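Print this item | E-mail to a friend

Old glasses and cases: where the collection is up to

The spectacles drive at the Edbridge Library closed on Monday at noon and the drop box has gone back to the storeroom. We took in 435 pairs of glasses over the season, along with 215 cases. The cases were a surprise. The notice only asked for glasses, but people are inclined to hand over the whole thing, case and cloth and all, and a good many of the cases came in with nothing inside them.

Glasses are the simple part. They go to Nouri Optical on the main street, where Saeed Yazdani reads the lenses on his machine after closing and writes the strength on a tag. Scratched lenses and broken arms are set aside for parts. He has asked us to pass on that prescription sunglasses are welcome and that ready-made readers from the pharmacy are fine too, as long as the strength is still printed on the arm.

Cases take longer than you would think. Each one gets opened, shaken out over the bin and wiped inside with a barely damp cloth. The hinge is tried a few times. A case that won't stay shut is no use to anyone and goes out. After that they are sorted by type and stood on their long edges in trays, leaning one on the next, so that a hand can get at any of them without unpacking the lot.

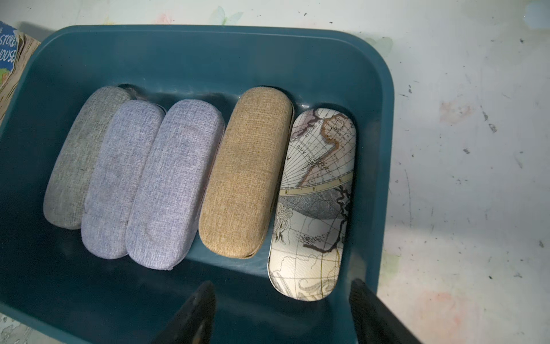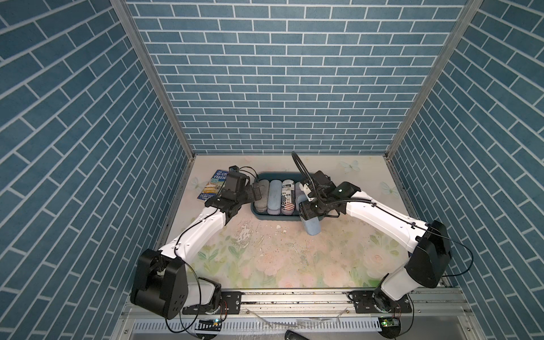
We keep hard cases and soft pouches apart. Hard cases are what the receiving clinics ask for, as they protect the lenses in the mail. Fabric-covered ones in plain colours are the most common by a long way, and they do show marks on the lid. Most of those come off with a soft brush and a little dish soap, but don't soak them — the cloth lifts at the seam and the glue doesn't take hold again. Patterned cases with a glossy finish only need a wipe. If the pattern has begun to peel, please put it in the garbage at home.

Size is the other thing to watch. Large wraparound frames need a deep case, and we are always short of those. Narrow cases meant for folding readers are no good for anything else, so we match them up first and see what is left over.

Shipping this year is through Vorko Freight, who have given us the same rate as last time. The first cartons hold 40 cased pairs each, packed in two layers with cardboard between. Please don't tape a case closed before donating it. The tape pulls the fabric off when we remove it, and we have had to throw out several good ones for that reason.

The Jondova Fund has put $3,850 toward postage and tags, and that should carry us to the next drive. There is no need for cash donations at the moment. What we could use is small zip bags, clean and unprinted, and any shallow plastic trays with rounded corners, which are easier to wipe down than the square sort.

Sorting carries on in the craft room on Thursday evenings from 6:30 until it gets too late to read the tags. Come by the side door. Bring your own reading glasses and an apron if you mind about your clothes. Anyone who missed the deadline can still leave glasses at Nouri Optical during shop hours, in an envelope marked "library", but please hold on to empty cases until the box is out again in February.

Print this item | E-mail to a friend | Back to newsletter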